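okay so a few of you asked what's going on with the Clunik Dispatch, so here's a little thread, grab a coffee

I've been running this local news page out of my spare bedroom for 3 years now. School board meetings, road closures, the great water main mess, lost dogs (so many lost dogs!). It's free to read and I want to keep it free

but free to read isn't free to make. The hosting bill just went up again, to $87 a month, and the newsletter service charges by subscriber, so every time one of you tells a neighbor I get a warm fuzzy feeling and a bigger bill lol

up to now I've covered it with the ads in the sidebar. Kļaviņa Bakery has been in there since the very first week and I love them for it. But the ad company that fills the other spots, Adow, changed its payout rules and I got a whopping $3 from them last month. Three dollars!! 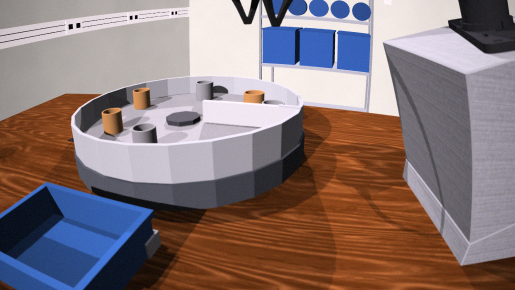 so I'm switching to memberships. You pick an amount, monthly or one time, whatever you can swing. Codus handles the payments, I never see your card number, and you can cancel without having to email me and feel weird about it

my goal is 188 members by September. That pays for hosting, the newsletter, and the records requests, which the county bills by the page (ask me how I feel about that, or maybe don't)

what do members get? The same stories as everybody else, plus a Sunday-ish email where I ramble about what I'm working on. No paywall. If you can't chip in, please keep reading and please keep sending me tips, half my best stories started as a text that said "hey do you know why there's a crane on Mill Street"

oh and the Adow ads are coming down tonight, so no more of that pop-up that covers the whole obituary page. I hated it too. I got 483 emails about it and read every one

link's in my profile. If the button's acting up on your phone, message me and I'll send you the direct one

ok back to the zoning agenda, it's a long one this week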